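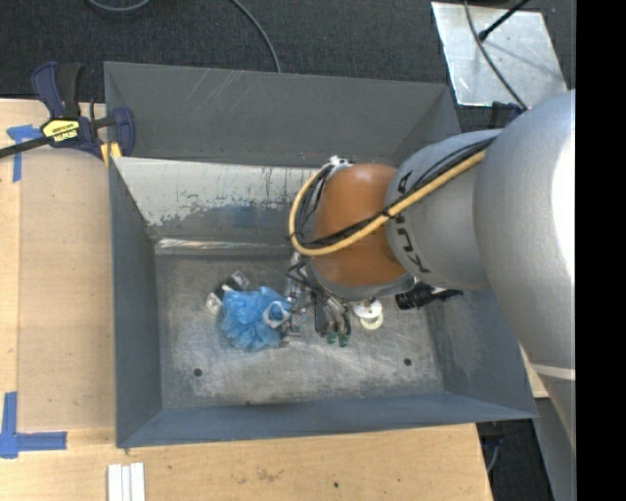

I should confess up front that I am not a vacation rental person. I like a front desk. I like a breakfast somebody else cooked, and I like leaving my towel on the floor without feeling guilty. So when my sister booked all nine of us into a rental house called Ó Flaithearta, up a lane with grass growing down the middle, I packed my own pillow and a bad attitude.

The attitude lasted until I saw the kitchen. It has a table that seats twelve, a stove the size of a small car, and a long window looking straight down the field to the water. My brother-in-law put the kettle on and we just stood there in our coats for a while, not saying much (and we are a family that says a lot).

The house belongs to Sinéad Brennan, who grew up two fields over and bought it from a cousin when the roof was half gone. She met us at the door with soda bread and a page of handwritten instructions, most of them about the hot water. There are five bedrooms. Take the one at the back if you can get it! It's smaller than the others, but it has its own bathroom and you can't hear the kids from in there. I know because I lost the coin toss and had to listen to my sister talk about it all week.

We went in September, after the crowds, and paid 378 a night for the whole place, which split nine ways is less than I've spent on some airport sandwiches. There was a 500 deposit on top, and we got it back even though somebody (my nephew) put a hurling ball through the henhouse window. Heating is extra, so ask about that before you book – our bill was 50 for the week, and we ran it every evening.

There isn't a great deal to do nearby and I mean that kindly. You can walk to the beach in the time it takes to argue about who forgot the flask. The closest village has a shop, a pub, and a café called Zoria, where I ate the same almond bun four mornings running. For anything bigger you have to drive, and the road is narrow enough that you'll get very good at reversing.

The best day we had was with Finbarr Mac an tSaoi, who takes small groups out walking on the hill behind the house. He stops constantly. He stopped for a wren, for a gate he didn't like the look of, and once for a full ten minutes to tell us about a wedding. My mother, who is 81 and had planned to turn back at the first stile, went the whole way and then had two bowls of chowder.

A few small complaints, so you know I haven't gone soft. The Wi-Fi reaches the kitchen and then gives up. The upstairs shower is either a trickle or a pressure washer. And the beds in the twin room are short, so put the children in there, or anybody you're mad at.

We've already asked Sinéad for the same week again. I'm bringing the pillow, but only because I like it. And I've told my sister that this time there'll be no coin toss – I'm having the back bedroom.

More from Travel
Two Quiet Nights at the Rallska Guesthouse
Packing for Nine: What We Left Behind
Is Verkik Worth the Ferry Ride?
Five Rental Kitchens I'd Happily Move Into

Comments (3)

marge_t
We stayed a few years back, before the new bathroom went in. Is the big blue teapot still there? My husband still talks about that teapot.

Dell
How's the lane in a regular rental car? We'd be coming in with a sedan and a nervous driver.

PattyK
Dell, we did it in a compact and were fine. Just go slow past the second gate, there's a dip.

Get our travel letter in your inbox twice a month. Enter your email to sign up. You can unsubscribe at any time.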